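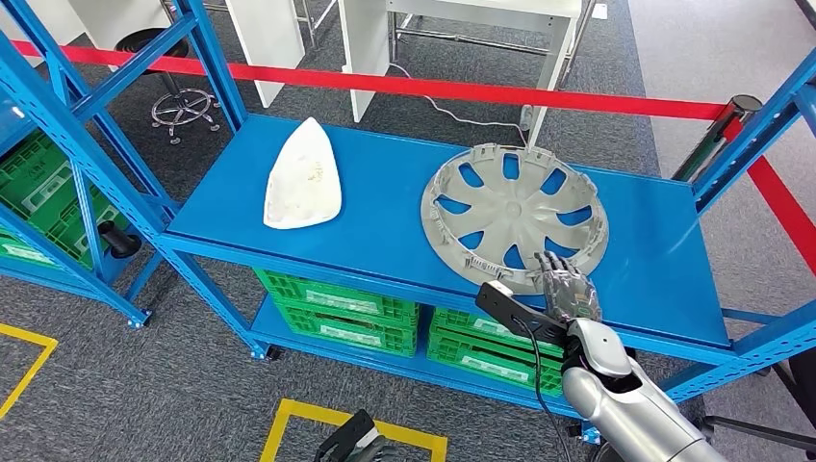

3.2 Storage of returned trim parts

The second part of the study dealt with plastic exterior trim that comes back to the parts store after being taken off vehicles: hubcaps, mirror shells, sill ends and small covers. These parts are light for their size, they do not stack well, and their outer faces mark easily. At the Nallosden store they had been kept in deep bins until February, and staff reported that the parts most often rejected at resale were those from the bottom of a bin.

Hubcaps gave the most trouble. The retaining clips stand out from the rim, and when two hubcaps lie one on the other the clips of the upper part rest on the painted face of the lower. A clip that catches on a neighbouring spoke can also snap when the part is pulled free. Curved shells have a different problem. They rock when laid on the domed side, and their edges, which are thin, take the load.

We compared three ways of keeping the parts. In the first (deep bin) the parts were placed in any order, as before. In the second (crate) they were put in ventilated plastic crates with a sheet of paper between layers. In the third (open shelf) hubcaps were laid singly, face up, and shells domed side up, with no part touching another. The same type of shelving was used for the second and third methods. Its layout is given in Figure 4.

Figure 4. View of the shelving used for the crate and open shelf methods. Crates go on the lower level; the top shelf is kept for single parts.

A total of 300 parts went through the trial, divided equally between the three methods. Of these, 78 were hubcaps. Each part was inspected on arrival and again after 60 days by the same person (I. Maldonado), who recorded scratches, broken clips, cracks and warping on the Wisetti form already in use at the store. Marks present on arrival were noted and left out of the later count. Parts were not washed before storage, as this is not normal practice at the site. Dirt and old staining were ignored unless they hid the surface, in which case the area was wiped and looked at again.

The trial began with parts received on 5/27/20. Staff were asked to take out and put back a set list of parts each week, so that handling would be similar for all three methods. Two parts from the deep bins were sold by mistake and were replaced from the next delivery.

Open shelving gave the fewest new scratches and no broken clips. The crates came second. Most of the damage in crates was to hubcaps in the lower layers, where the paper had slipped. The deep bins gave the worst results for every type of damage except warping, which was rare throughout and showed no pattern.

The open shelf takes far more floor space per part. Harju (the larger of the two sites, with 1000 parts in stock) could not use it for everything, and the store manager there preferred to keep it for hubcaps in complete sets and put the remainder in crates. A trial of the Trosar divider, which holds hubcaps upright in a crate, is described in Section 3.4.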